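The Slow Part Is the Clock

At Fimbridge, most of the arguments about robot software are arguments about time. The company builds tooling for manipulation research, and its main product, Nunine, takes recordings made with hand-held grippers and turns them into data that a control policy can learn from. The math for that has been in textbooks for years. Getting the timestamps to agree has taken up most of the last 3 releases.

Rahel Thaler runs the perception side. When she joined, the pose of each gripper was worked out image by image from the printed markers on top of it, and the jaw opening came from a separate stream over a cable. Both streams were good. They were stamped by different clocks, though, and the gap between them drifted over a long session.

"You would replay a grasp and the jaws would close before the hand got there," Thaler says. "If you train on that, the robot learns to close early. Then somebody spends a week tuning the controller."

The fix was dull. Nunine now opens every session with a sync routine in which the operator squeezes both grippers and taps them on the table. The software finds the taps in the pose track and the squeezes in the jaw track, fits an offset and a drift rate, and repeats the fit at the end. If the two fits disagree by more than a set limit, the session is flagged and kept out of training until a person has looked at it.

Marker cubes brought their own trouble. A flat square code seen nearly head-on can be explained by two different tilts, and a solver working on one image will sometimes flip between them. A cube helps, as a camera can often see more than one face, and the faces have to agree. Mandla Modise rewrote the solver so that it fits all visible faces as a single rigid body and carries the previous pose forward as a starting guess. He also added a check on speed - if a gripper seems to rotate faster than a wrist can, the sample is thrown out and the gap is filled only if it is short.

Two-handed work is where it gets harder. With a gripper in each hand, one cube can pass behind a forearm while the other stays in plain view, and the planner downstream needs both.

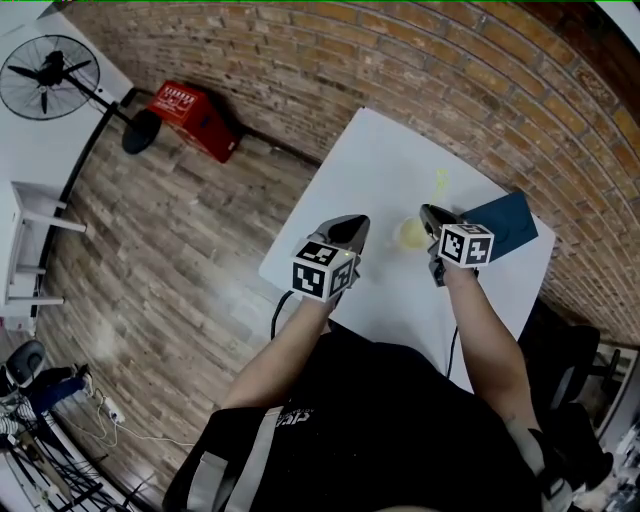

What the planner sees

Aicha Kettani works on that downstream half. Her code takes the cleaned tracks and asks whether a pair of robot arms could follow them. Often they can't. People lean in, cross their wrists and hold things at angles that run an arm straight into its joint limits.

Her first version rejected any recording with an unreachable pose, and it rejected far too many. The current one looks for a base position for each arm that makes the whole recording reachable, and allows small changes in wrist angle where the jaws are not touching anything. During contact it allows none. Whether the jaws are in contact is decided from the jaw track, so the clock comes back into it.

"I can see a bad sync in my plots before Rahel's checker finishes," Kettani says. "The contact periods start in the wrong place."

The test set for all this holds 1423 recordings, and every change to the solver or the planner is run against it overnight. The results go to a plain page with the failures at the top. Each failure opens in a replay tool that Modise wrote in July, with the camera view on one side and the planned arms on the other, locked to the same time slider. He says it has found more bugs than the unit tests have.

There are things it still does badly. Thin flat objects slide in the jaws, and nothing in the data says so. Long occlusions end in a gap, and the recording gets split. Kettani would like the operator to be warned while recording, but the planner is too slow to run live. She is working on a cheaper reachability check that gives a yes or no in time to be useful, and for now it runs on one arm.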